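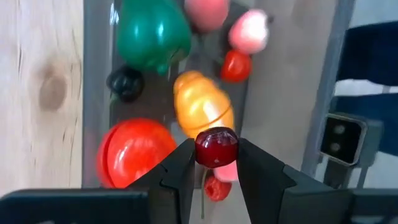

The play food at Tresow

Kylie Ellery

These are from the pretend-kitchen shelf at Tresow, where I keep the toy groceries that the younger kids use for playing store. I get asked about them a lot, mostly by parents who want to know what to buy, so I am putting a page up with a few notes on how the set is put together and where it goes at the end of the day.

Gray tray, fruit and vegetables. The green bell pepper is one of the bigger pieces and it has a good shine to it. The red tomato is small next to it. The cherry is a dark red one with a thin green stem, and the stems are the first thing to go on toys like this. If one comes off, we keep the cherry in the set anyway.

The tray came from Laxdal and cost 12 dollars. It has a raised rim, so round things stay where you put them. I use it for sorting games: all the red ones first, then the ones you would peel, then whatever the kids decide. Pink fruit always starts an argument — half of them say peach and half say apple.

Most of the food was bought in September as a mixed lot from Gritereo, 70 pieces for 40 dollars. We do not have all of it out at once. A smaller selection gets more use, and I swap it every couple of weeks.
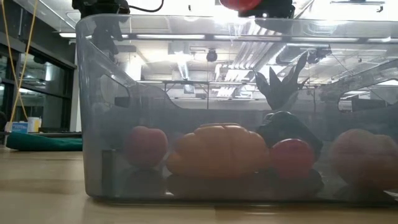
Translucent bin, mixed food. The croissant is the favorite by a long way and usually ends up in somebody's apron pocket. It is wide and low, so it goes on the bottom with the red fruit and the big peach-colored one.

See-through walls are worth paying for. Even a cloudy one lets a child find the croissant without tipping everything onto the floor. Ours sits on a light wood-toned tabletop at a height the four-year-olds can reach.

For cleaning, I use warm water and dish soap, then a towel. Pieces with stems or leaves get wiped by hand — soaking them leaves water inside.

More of the room is in the Sistano gallery, including the shelf and the cash register.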